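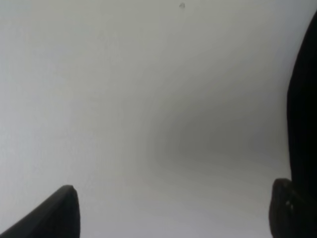

Both fingers open, nothing in them yet. My coworker's hands, everybody.

Filed under: Work Stories > Floor Level

13 June 2022

1/ OK so a bunch of you asked what it's like now that we have the arm on the sorting line at Clerneck, and I keep typing long answers in replies, so let me do it once, in one place, on my break, with a granola bar.

2/ For anyone new: we take in returned clothes. People order five tops, keep one, send back four. I've been on returns since before we had air conditioning. The job was always pick it up, find the tag, check it over, fold it, next. A good shift for me was 291 pieces. (Yes I remember my best number. You would too!)

3/ The arm showed up in March. Eskildsen put it in, and the software that runs it is called Plerel, which we all pronounce differently. First week, everyone found a reason to walk past it on the way to the bathroom.

4/ What it does: picks one piece out of the bunch and lays it out for whoever's at the table. That's the whole job. I still check for makeup on the collar, missing buttons, that weird perfume smell. It can't smell perfume. I've asked.

5/ My wrists are better, I'll say that right up front. All that grabbing and untangling adds up, and I used to go home and hold a bag of frozen peas. Haven't bought peas in weeks.

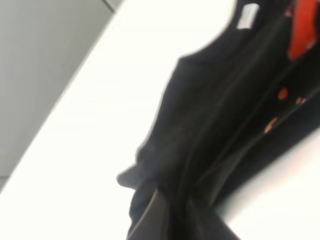
6/ Dark clothes are where I earn my money now. You get black on black on black and every fold looks like every other fold, and the arm will grab a bunch of cloth wherever it can. So I've gotten into the habit of hunting for the little white label first, like the one up near the top of this piece, because if I can find that I usually know which way around the thing goes. Then I turn it, flatten it, check it. My eyes do that before my brain gets there.

7/ The part I don't love: it has a pace. Before, if I wanted to slow down for a minute and talk to Geum-ok Cho across the table, I slowed down, then caught up after lunch. Now there's a screen with a number on it and the number just sits there looking at you.

8/ We did bring that up. Geum-ok did most of the talking (she is much braver than me in meetings) and they moved the screen so it faces the lead's desk. Small thing. I talk more now.

9/ Jobs, since that's what half of you really want to know. We were 61 people on the floor and we're 60. One person retired and the spot hasn't been filled. Make of that what you want, I go back and forth on it myself.

10/ Three of us got trained to reset it when it gets stuck. It came with a raise, not a huge one, and I had to ask twice about when it would start. Ask twice, people.

11/ Break's over. Next time I'll tell you about the sequins.

Comments

jetow_mike: We have two of these over at Jetow and the screen thing is SO real. Ours is still facing us.

pattyonthird: "It can't smell perfume. I've asked." I'm crying

lineleadlou: Did they pay you for the training hours or just the raise after?

pattyonthird: need the sequins story please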